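Minutes of the Plorden software meeting, August 12, 2026

Chair: Rima Farah
Notes: taken in turns, tidied up afterward by the chair, so blame her for the long sentences

Welcome and last month's notes

Rima thanked everyone for coming, and thanked in particular the people who moved their own work aside to make it (we know the end of the quarter is a busy stretch). The previous notes were accepted with one correction: the calibration tool is called Su, with no dot and no capital U, and the people from Padholm would be very grateful if we could all spell it the same way in the repository from now on.

Pose tracking

Most of the first half hour went to the drift we have been seeing when both hand-held grippers come close together. The tracker is happy enough while they are apart, but once one hand crosses in front of the other it loses the marker for a few frames, and when it finds it again the pose sometimes jumps. The Padholm side showed plots from 11 recordings, and the jump is there in 3 of them, always on the left hand. There was a good, friendly argument over whether the filter should coast through the gap on inertial data alone or whether we should simply flag those frames and let the planner people decide what to do with them. We settled on flagging first, as it is a small change and can be undone without any fuss. The coasting idea stays open, and there is a branch for anyone who would like to play with it.

Time stamps

The offset between the two hands' video streams is now estimated at the start of each recording and written into the header. Before the change we were seeing gaps as large as 155 milliseconds on a bad day, and that is plenty to make a bimanual grasp look as if one hand is reading the other's mind. Old recordings can be repaired with the script in the tools folder. Please read the note at the top of the script before running it, as it writes over the header in place, and keep a copy!

Planner

Grundgate, our replay planner, has a new option that holds the finger opening steady during the approach and only lets it move once the wrist has slowed down. Rima liked how calm the replays look with it switched on. A question came up about soft things such as tissues and cloth, where people tend to start closing early and gather the material as they go, and it was agreed that a fixed opening would probably fight against that. The option will stay off by default until we have compared the two on a soft object set.

Labeling

We talked for rather a long while about task names, and the notes will spare you most of it. The short version is that "pick up" and "grasp" are to be merged, "tidy" is to be split according to what is being moved, and anyone adding a new label should put a sentence next to it saying when it begins and when it ends.
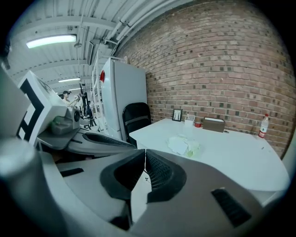
On perception more generally, the wide lenses came up again. The present model straightens the image before looking for objects, and this costs us detail toward the edges, where a good deal of the interesting contact happens. The proposal is to train directly on the raw wide view and see whether the detector copes with bent table edges and bent walls by itself. A first run of 300 clips was approved, with cluttered tabletops given priority over clean ones. Clear plastic bottles remain the hardest item for the depth estimate, and several people asked that they be kept in the mix.

Actions

Frame flagging for lost markers: Padholm side, before the next meeting.
Soft object comparison for Grundgate: planner people, with Rima looking over the results.
Merged label list: to be circulated for comments, and please do send comments.
Raw wide view training run: perception people, starting once the label list is settled.

Any other business

The question of whether to move the nightly tests to the larger machine has been on the list since April and was put off once more. Rima promised to bring actual running times to the next meeting so that we can decide it properly. The meeting closed a little later than planned.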